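Open Day at the Altitz Handling Laboratory — Gallery

The Altitz laboratory opened its doors to visitors on 2018-05-16. Guests were received in groups of 26 and shown the work of the Isen project, in which parcel handling by people is recorded for use in teaching robots. Kevin Huanca, head of the laboratory, gave the opening remarks.

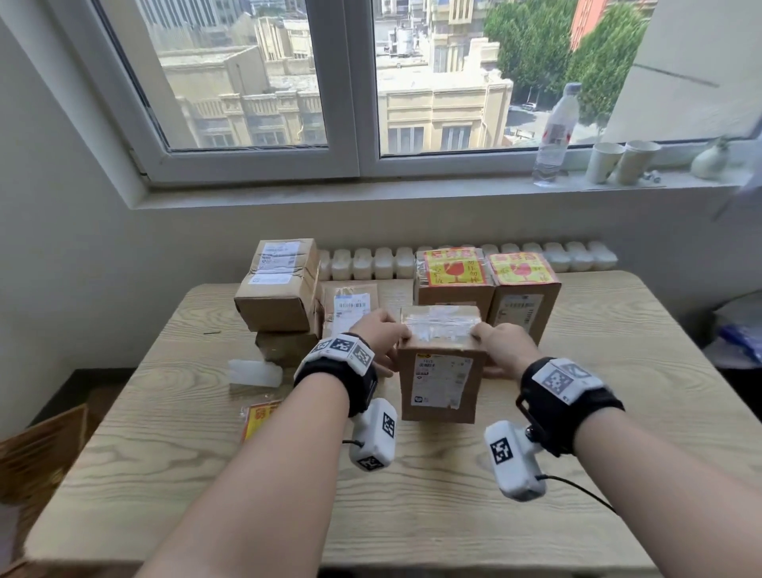 Photo: Altitz / Anderson Meireles

Parcel station, by the window. An operator takes hold of a small taped carton with both hands, wearing a strap with printed square markers on each wrist. More cartons stand at the back of the table, two of them with fragile stickers.

Visitors were invited to ask questions at the station — many concerned the wrist markers and how the recordings are checked. Staff explained that each session lasts 4 minutes and that 410 sessions had been completed before the open day.

The laboratory thanks its partner Drileo for its support. The next open day is planned for June, with places for 200 guests. Registration is handled by the front office.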